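How a House Is Bought and Sold

A house costs more than almost anything else a family will ever pay for. It cannot be carried to a till, and it cannot be taken back the next morning. For these reasons the sale follows a set order, and it often takes 3 months or more from start to finish.

Words to know

Seller: the person who owns the house now.
Buyer: the person who wants to own it.
Estate agent: a person paid by the seller to find a buyer.
Solicitor: a person who checks the law and the papers. The buyer and the seller have one each.
Deposit: the part of the price the buyer has already saved.
Mortgage: a large loan used to pay for the rest.

Step 1. Setting a price

The estate agent visits the house and measures the rooms. She then looks at what similar houses nearby have been sold for. A house close to a school or a railway station may cost more than the same house a long way from either. The seller chooses the asking price, but a buyer does not have to pay it.

Step 2. Looking round

Buyers come to see the house. This is called a viewing. A viewing is often short, so it helps to bring a list of questions. Does the heating work? Which way does the garden face? How old is the roof?

The seller usually still lives there, and the cupboards and shelves are full of everyday things. These are not part of the sale. Things that are fixed in place, such as a bath or a sink, normally are. The seller fills in a form to say what will stay and what will go.
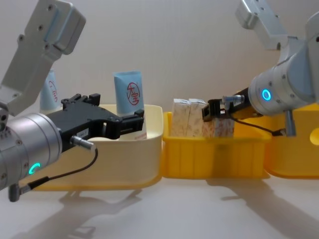

Step 3. Making an offer

An offer is the amount the buyer is willing to pay. The seller can say yes, say no, or ask for more. In England and Wales either side can still change their mind after an offer is accepted — nothing is fixed until step 5.

Step 4. The checks

A surveyor inspects the building for damp, cracks and rot, and writes a report. The solicitors find out who owns the land and where its edges are. The bank decides whether it will lend the money.

Step 5. Exchanging contracts

A contract is a written promise. Buyer and seller each sign a copy, and the solicitors exchange them. The buyer pays the deposit. From then on, a person who pulls out can lose a lot of money.

Step 6. Moving day

The rest of the money is sent from one solicitor to the other. When it arrives, the estate agent hands over the keys, often at midday.

Try it yourself

Yurani wants to buy a flat in Botcombe. The price is £100,000 and her deposit is one tenth of the price. How much must she borrow?

Deposit: £100,000 ÷ 10 = £10,000
Mortgage: £100,000 − £10,000 = £90,000

She will pay back more than £90,000 in the end. The extra is called interest — the charge for borrowing.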